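Running the bin-picking station at the open day

Use this procedure when the picking arm in bay 3 is shown to visitors. It assumes the arm has already been commissioned and that the operator has been through cell training at the Stesari building. Maintenance and fault recovery are covered in the Lendard cell manual and are not repeated.

Before the doors open

Start 50 minutes before the first group. Power up the controller first, then the vision computer. If the vision computer comes up first, it will look for the controller, time out, and need a restart.

Log in with the demo account. The engineering account leaves the full speed range available and must not be used with the public present. Confirm that the job shown on the pendant is 2173. Older jobs with similar names are still on the controller and use a different bin position.

Walk the floor barrier all the way around. Check the gate switch by opening the gate with the arm in a slow test move. The arm must stop. Close the gate, reset, and repeat once. Press each emergency stop in turn and reset it before going on to the next one. Write the results on the check sheet and initial it.

Setting the bin

Seat the bin on the tabletop and clamp it. Push on each side wall by hand. If the bin shifts, reclamp it before doing anything else. A bin that has moved by even a small amount will put the fingers into a wall on the first deep pick.

Run the three-point check from the pendant. The arm goes to each taught point and waits for confirmation. The gap between fingertip and bin floor should match the gauge in the Plenano drawer. If it does not, reteach the point that is off and run the whole check again. Do not average the error across the points.

Loading objects

Load by hand with the arm parked and the gate open. Mix stiff and soft objects, and include at least one that is see-through. Visitors ask about clear objects more than anything else, and the depth camera has real trouble with them, so a missed pick gives the presenter something to talk about.

Spread the objects out for the first cycle. Keep heavy items out. Anything above the payload listed in the job header will trip the wrist limit and end the demonstration until someone with an engineering login clears it. 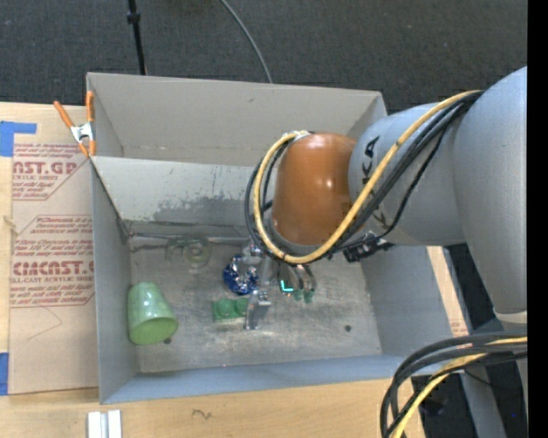
Does the arm know what each object is before it picks it up?

The picking software does not name objects. It looks for surfaces the fingers can close on, ranks them, and tries the best one first.

Running a cycle

1. Close the gate and reset the safety circuit.
2. Set speed override to 13 percent for the first cycle. Visitors can follow the motion at this speed and the presenter can talk over it.
3. Announce "arm moving" and press start.
4. Let the cycle run until the software reports no further grasps, or until it has failed on the same object three times.
5. Press hold, wait for the brakes to click, then open the gate.

Later cycles may be run faster if the group stays behind the barrier. Return to the slow setting for each new group.

If a pick fails, leave the arm alone. It will back off, take another image, and choose again. The retry takes roughly as long as the first attempt. Presenters who reach for the pendant at this point usually interrupt a recovery that was going to finish without help.

If an object drops outside the bin, hold the arm, open the gate, and retrieve it. Visitors do not enter the cell, including to pick up an object they supplied.

Closing down

Park the arm, open the gripper, and switch off drive power at the cabinet. Copy the grasp log to the Sayce share before shutting down the vision computer, as the demo account clears its logs at logout. Empty the bin and leave the clamp in place for the March session.

Procedure maintained by Nelu Moldovan. Corrections to Adanech Wolde, cell operations, Stesari. © Stesari. Back to top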